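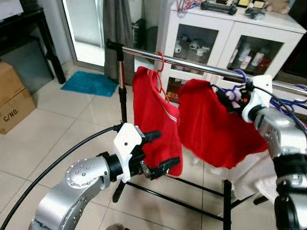

Figure 7. Freestanding rail with two red garments, one on a red plastic hanger and the other on purple hangers. A storage cabinet stands behind.

Home Articles Issues Authors Contact
Search this journal Enter keywords Go

4.2 Garments on open rails

Open rails were the most common form of extra clothes storage in the Montes households. They were used for items between wearings and for knitwear that did not fit in the main closet. The rail in Figure 7 has a chrome bar and black metal legs. A white cloth hangs lower down, behind the red garments.

We recorded 306 garments on open rails. Of these, 294 were on hangers and the rest were laid straight over the bar. Several hangers were often bunched together under one heavy item, as with the purple ones in Figure 7. Residents gave two explanations for this. Some wanted a wider support at the shoulder, and others had simply stopped separating hangers that had caught on each other.

Hem position was harder to record. Long items hung close to the floor on low rails, and a hem had to be held out from the rack before its edge could be checked for stretching. We did this for knits only. Stretching was noted in 20 pieces, mostly at the side seams.

Rails were usually placed near other storage. Glass-door cabinets held display items and bottles, and their tops collected cables and small objects. We return to cabinet tops in Section 5.

Related articles
Villalobos, C. Folding and hanging in small homes
Closet overflow in the Neltamum apartments
Seasonal storage at Dravwood: a February survey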